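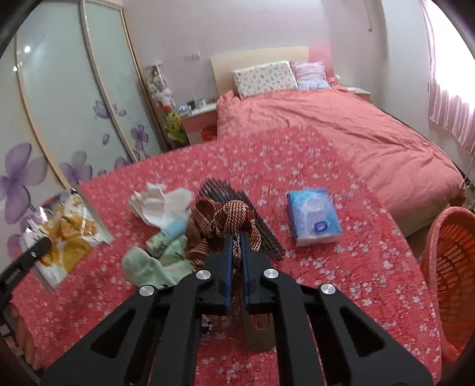 Fixing width drift on the Gratix hand-held gripper
Maintained by Kanyarat Sriwong
Last revised Sunday, April 6, 2025

Width drift is a fault in which the opening reported by the gripper no longer matches the opening between the pads. A robot that replays the recording closes too far or stops short. In the Manole household set, 44 of 2,727 recordings were pulled for this fault. Most involved soft or narrow items: straps, folded cloth, tubes.

The procedure covers the mechanical check, the re-zero and the sorting of affected recordings. It applies to the two-finger model with padded fingers. Stop recording as soon as drift is suspected. A re-zero done partway through a session does not correct what was captured earlier, and it makes the change point harder to find.

Symptoms

The width trace does not return to zero when the fingers are shut on nothing.
The trace steps by a fixed amount between two grasps of the same object.
The replay arm drops soft objects but holds rigid ones.
One finger meets the object well before the other.

The last symptom may also come from poor approach. Repeat the grasp three times with the object centred before treating it as a fault.

What you need

Hex key set
Low-strength thread locker
Flat gauge block of known width
Laptop with Mokunel installed

Step 1. Check the pivots

Switch off the gripper and lay it on a flat surface. Hold the body and try to rock each finger sideways. There should be no play that you can feel. If there is, tighten the pivot screws a little at a time, working from the inner joints outward. An overtight pivot binds and gives a false reading of its own, so test the motion after each turn.

If a screw has backed out completely, clean the threads, apply one drop of thread locker and leave it to cure overnight. Keep the locker off the plastic linkage arms.

Step 2. Check the pads

Press along the edge of each pad. A lifted corner adds to the measured width at low force and then disappears at high force. Replace pads in pairs. Hair and lint under an edge have the same effect and are common after work on rugs and bedding.

Step 3. Re-zero

1. Power on and open Mokunel. Select Device, then Width.
2. Shut the fingers fully, with nothing between them, and press Set Closed.
3. Open them to the stop and press Set Open.
4. Close on the gauge block. The reading should match the block.
5. Cycle the fingers 200 times, then repeat items 2 and 4 without saving.

If the second closed reading differs from the first, the fault is mechanical. Go back to Step 1.

Step 4. Test on household objects

A gauge block will not show problems that appear at light contact. Use one flexible item, such as a woven strap, and one tube or small bottle lying on bedding. Open the fingers on either side of the item, pause, close, lift and put it down. Save each trial as a separate recording.

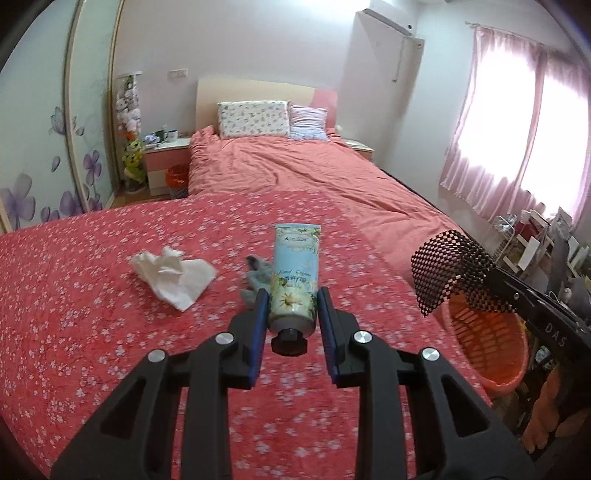

Can a drifted recording be corrected afterward?

Only if the offset is constant from start to finish and there is an empty close in the same file to measure it from. Otherwise mark the recording as rejected.

Step 5. Sort the earlier recordings

Work backward from the last known good zero. In the worst Manole file the step came at sample 707, during a regrasp, and every sample after it was offset. Files like that should be rejected whole. Trimming them leaves a grasp with no release.

Enter the reject code W2 and the gripper serial number in the session log. Return the unit to Gretari if it drifts again within the same week.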